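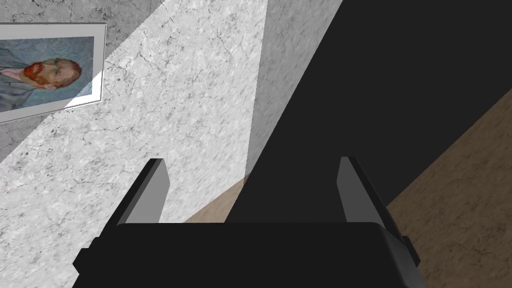
How a Robot Hand Learns to Grab

A robot hand is called a gripper. The simplest kind has two fingers, which sounds stingy until you remember how much a crab gets done.

Hubert Kalinowski is building one called Grisulis in the Derkdale shared workshop, on the bench by the sink. The fingers are flat plates. A motor slides them together to pinch and apart to let go. There is no thumb, so please don't ask it to play video games.

Before the real hand moves, a pretend one practices inside a computer. The computer draws a room with walls, a floor and light and shadow, and the pretend hand can fumble there all night. It can drop 1,000 eggs and there is still nothing to mop.

Real eggs are less patient. Hubert started with 4 in October — he now uses a sponge.

Try it yourself: tape a craft stick to your thumb and another to your pointer finger. Now pick up a grape, a coin and a sock. Which was hardest? Most people say the coin. Grisulis has trouble with it too, and has been at it for 11 weeks.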